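Subject: Re: [cell-users] Kutstead kit with the Wisoner sim package - worth it?
List: cell-users
Sent: Monday, 4:12 PM

On Monday morning a list member wrote:

> We are looking at the Kutstead gripper kit for our Serkport site. The
> seller says the Wisoner simulation package that comes with it is good
> enough to train on directly, and that you get 1,000 practice runs
> before anyone has to touch the arm. They quote 80 percent carryover
> to the real cell. Has anyone here tried it, and would you pay for
> the sim or just buy the hardware?

I've had the trial license for 2 weeks and I would hold off on paying for the sim side. The hardware I can't judge, as we only borrowed the software.

The 80 percent number bothers me most. I asked what task it was measured on and got a brochure back. Carryover on picking up a block in the middle of a clear table is one thing. Carryover on anything near a joint or a shiny finish is another, and that is most of what we do at our place. I asked twice more and the answer got shorter each time.

To be fair to them, the close view from the gripper is nicer than I expected. Wood grain, knots, varnish glare, a dark seam at a joint, all rendered. I'm less sure what it buys you.
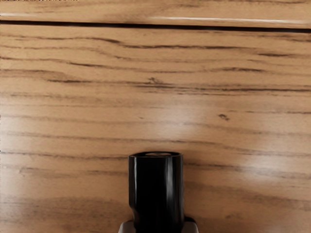

Wisoner render, close view over varnished wood with the black finger at the bottom.

Glare like that is exactly what confuses our vision setup on the real bench, so I was glad to see it in there. But I could not find a setting to change how glossy the surface is, and support told me it's "on the roadmap." If every one of your 1,000 runs has the same finish and the same lamp, you have trained for one table. We tried the Kasten package last June and it looked a lot worse, but it let you vary the lighting from a plain text file.

Contact is the other question. A good-looking finger says nothing on how it behaves when it touches the wood, and the manual gives friction one paragraph. I'd want to see a force log from the sim next to one from a real arm. They haven't sent me either.

The add-on is 532 a seat per year, and the seller was vague on whether the second year goes up. For Serkport I'd ask for the hardware quote alone and get the trial extended in writing. Then run your own part, on your own surface - not their demo.

If anyone has a real force log from the Kutstead fingers, please post it to the list. I can share my trial config files off list.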